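Tabletop Waste Bins: Inspection Checklist with Comments
Lernum, Jurkberg site. Sheet 6. Last revised Feb 26, 2021.
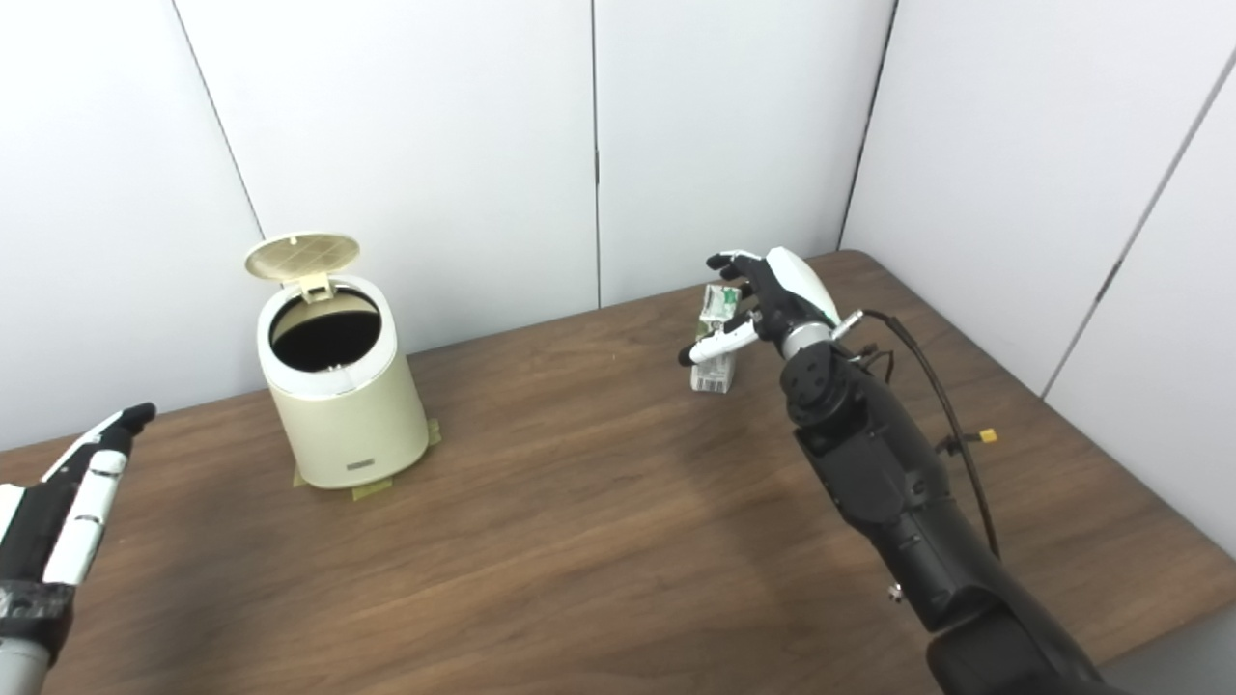
How often should a small lidded bin on a worktop be inspected?
Once a week for the lid, rim and fixing, with a full check of the bin and the surface under it every June. A bin that has been dropped or moved to another table is inspected again before it goes back into use.

Scope

Applies to small cylindrical bins with hinged lids standing on tables and worktops in panelled rooms. Floor bins, sharps containers and bins for oily rags are covered by separate sheets. Enter Pass, Fail or N/A against each item. Every Fail needs a comment.

Section A. Position

A1. Bin stands fully on the tabletop with at least 40 cm between its base and the nearest table edge.
Result: Pass
Comment: Measured to the front edge.

A2. Open lid does not touch a wall, shelf or cable.
Result: Pass
Comment: Check with the lid at the full extent of its travel. A lid that rests against a wall panel will wear the hinge on one side and mark the panel.

A3. Bin is not placed across a joint between two tables.
Result: N/A
Comment: Single table.

A4. Area in front of the bin allows waste to be dropped in without reaching over other items.
Result: Pass
Comment: None.

Section B. Fixing

B1. Bin is held in place where the task calls for it.
Result: Pass
Comment: Masking tape at the base, both sides. Accepted as a temporary fixing only. Mark the date of application on the tape.

B2. Tape lies flat, with no lifted ends.
Result: Fail
Comment: One end lifting at the time of inspection. Pressed down and rechecked, then lifted again. Replace the strip. Do not lay new tape over old.

B3. Bin does not slide when pushed lightly at mid height.
Result: Pass
Comment: Push from the side, then from the front. Do not test by pulling the lid.

B4. Tape has been in place for no more than 2 weeks.
Result: Fail
Comment: No date marked. Treat as overdue. Tape left on a finished wood surface becomes difficult to remove and may take some of the finish with it.

Section C. Lid and hinge

C1. Lid opens fully and stays open unaided.
Result: Pass
Comment: None.

C2. Lid closes without being forced and sits level on the rim.
Result: Pass
Comment: Slight resistance near the end of travel. Acceptable. Note again next week.

C3. Hinge free from cracks, play and trapped debris.
Result: Pass
Comment: Cleaned with a dry brush.

C4. Inner face of lid clean.
Result: Pass
Comment: Textured lids hold dust and need a brush. A cloth on its own leaves residue in the recesses.

Section D. Body and rim

D1. No splits, dents or sharp edges on the body.
Result: Pass
Comment: Run a gloved finger round the rim. Bare hands are not to be used for this item.

D2. Rim seated evenly all the way round.
Result: Pass
Comment: None.

D3. Interior inspected with a torch.
Result: Pass
Comment: Room lighting does not reach the bottom of a narrow bin. Do not sign this item off without a torch.

D4. Contents below two thirds of the depth.
Result: Pass
Comment: Empty at the end of each shift whatever the level.

Section E. Surface and surroundings

E1. Tabletop under and beside the bin free from stains, swelling and lifted finish.
Result: N/A
Comment: Not checked under the base, as the bin was fixed. Carry out when the tape is replaced and amend this line.

E2. Wall panels and joints behind the table clean.
Result: Pass
Comment: Wipe along the joint. Wiping across it pushes dirt into the gap.

E3. Lighting does not produce glare that hides spills on the tabletop.
Result: Pass
Comment: View from two sides. Clear liquid on a polished surface is easily missed from one.

Actions

1. Remove tape, clean off adhesive with the Bepari wipes, refix with new dated tape. Covers B2 and B4.
2. Complete E1 while the bin is off the table.
3. Request a non-slip base pad from Drarkov stores, item 405. If the pad is fitted, B1, B2 and B4 become N/A and B3 stays.

File the completed sheet in the room folder. Open actions are carried over to the next weekly sheet until closed.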